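Workroom > Tables & Tops > Small-parts tables

Drurkden Rimmed Table with Tall Bin and Block

We've been selling worktables at Dristside for a good while, and the Drurkden is the one we keep going back to when we need somewhere to put small things down. It's a big, plain, dark blue-gray top with a pale raised edge, and it comes with a tall open bin and a red block (more on the block further down - people love the block).

The idea is simple. Small parts, beads, dice, fasteners, game pieces, whatever you sort or count or put together, all of it ends up on the floor sooner or later if you work on an ordinary desk. A low fence along the back keeps things on the table and it's still low enough that you can lean over it or reach past it without catching your sleeve.
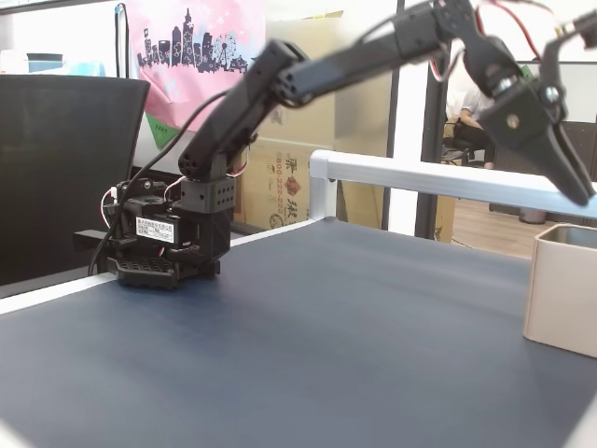

The Drurkden top, with the rail along the back and the cream bin on the right.

The color took us a while to warm up to. We had expected to like the white version best, and then we put a handful of mixed parts on the blue-gray one and that was that! Pale things show up, bright things really show up, and the matte finish keeps overhead light down to a soft glow instead of a hard white patch in the middle of your work. After a long afternoon your eyes will thank you.

The corners of the rail are rounded off with caps, so there's no sharp point waiting for your hip. Wipe the top down with a damp cloth and a drop of dish soap. Skip the scouring pads, they leave shiny spots on a matte surface and you can't get those out again.

The bin is cream, open at the top, with a rounded-square shape that tucks up close to the rail. It has straight, smooth sides and a thin rim, and you can drop things in without looking once you've learned where it stands. Some of our customers keep it for scraps and others use it for finished pieces. Ming-te Lau in our shop keeps rulers in his.

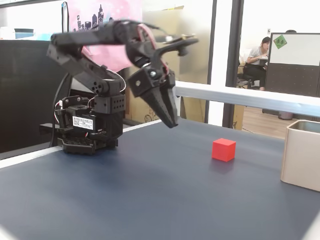
The red block

Every table ships with one red block. It started as a spacer in the packaging, and then buyers began writing in to ask for a second one. It makes a good marker for where you stopped, a handy weight for a sheet of paper, and a nice target if you have kids who like dropping things into bins. It's matte on all sides and easy to find on the dark top, even out of the corner of your eye.

What you get
- Drurkden top with rail and edge strips fitted
- Tall open bin, cream
- Red block
- Legs and hardware, boxed separately
- 5 year guarantee on the top and rail

Price: $400 with legs, $300 for the top alone if you already have a frame you like.

Putting it together is a job for two people, mostly for the turning over at the end. Lay the top face down on a blanket, fit the legs finger-tight, check that it stands square and then go around again with the wrench.

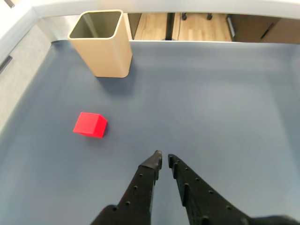

Can I buy the bin by itself?
We sell it separately in the same cream color, and it ships from our Tisitgate warehouse with the next day's orders.

Related items
Drurkden top, no legs
Tall open bin, cream
Red blocks, pack of 2
Sin stacking trays
Replacement corner caps

Comments

Svatopluk Zeman
Bought one in May for model railway parts. I've stopped crawling around looking for springs. Would like a longer one too if you ever make it.

Wai-kit Fang
Do the corner caps come off for cleaning?

Dristside shop
They pull straight up, Wai-kit. Press them back with your thumb until they sit flush with the rail.

Kwok-wai Hsu
Great top, the legs took me two tries. My daughter has taken the block and I am not getting it back, so I've ordered the pack.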